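**Chore trials group, June meeting, minutes**

Started 2:00 pm. Present: Raghda Dabbas (chair), Lina Nimri, Dae-han So, Kanako Uchida (minutes). Apologies: Najwa Rawashdeh.

**1. Last minutes**

Agreed with one change. Item 5 should say Hakim, not Hanik. Hanik is the towel folding task and was not discussed.

**2. Egg task (Rakach)**

Dae-han reported. The task is to move eggs between the table and a carton with both arms. He wants it kept on the list because a kitchen or a small grocery would ask for it early, and a person does it without thinking.

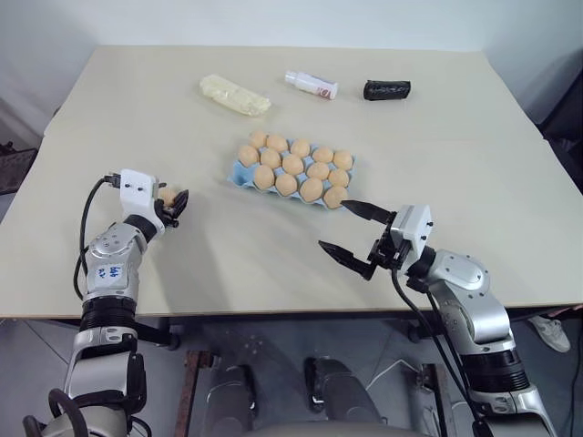
Lina asked what we would count as done. Raghda's view is that one egg placed well proves little, and that a shop would want a full shift with no one standing by. Dae-han said we are nowhere near a shift. He proposed 200 placements in a row with no help as the next mark. Agreed.

Speed was discussed. Lina thinks a slow arm is fine in a home, where it can work overnight, but not behind a counter. Dae-han does not want to push speed until the grip settings are fixed. Left open.

**3. Cloner**

Cloner is the copy-from-demonstration software. Kanako has gone through 28 demonstrations and marked the ones she would drop, mostly for long pauses before the grasp. Two need a second opinion. Lina will look at them.

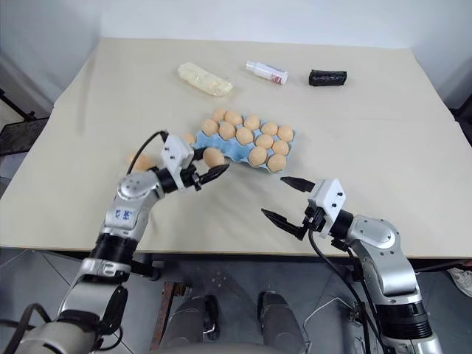

Raghda asked if the same demonstrations could be used for the Hakim shelf task. Kanako said no, the reach is different and the items are heavier. Hakim will need its own set. Dae-han asked that the people giving demonstrations rotate, as he can tell from the motion who did which.

**4. Wrist views**

Najwa sent a note asking whether the wrist view is worth the storage.

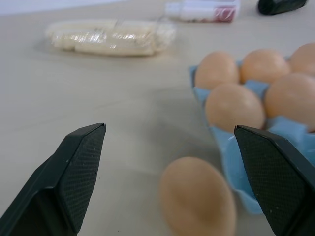 Storage is not short at present, so there is no rush to decide. Kanako is in favor of keeping the wrist views. With the fingers open on either side of a loose egg, she can judge the approach and still see part of the carton. Lina pointed out that an egg that close is badly blurred, and asked if the software gets much from it. Dae-han will train with and without the wrist view and bring both results.

**5. Are we ready to show anyone?**

Raghda has been asked for a demo by a catering firm. Lina is against it for now. Dae-han would do it if we say plainly that this is one chore on one table. Raghda will reply that we can talk again after the 200.

**Actions**

- Dae-han: run of 200; wrist view comparison
- Lina: review two demonstrations
- Kanako: draft plan for Hakim demonstrations
- Raghda: reply to catering firm; pass item 4 to Najwa

Closed 3:10 pm.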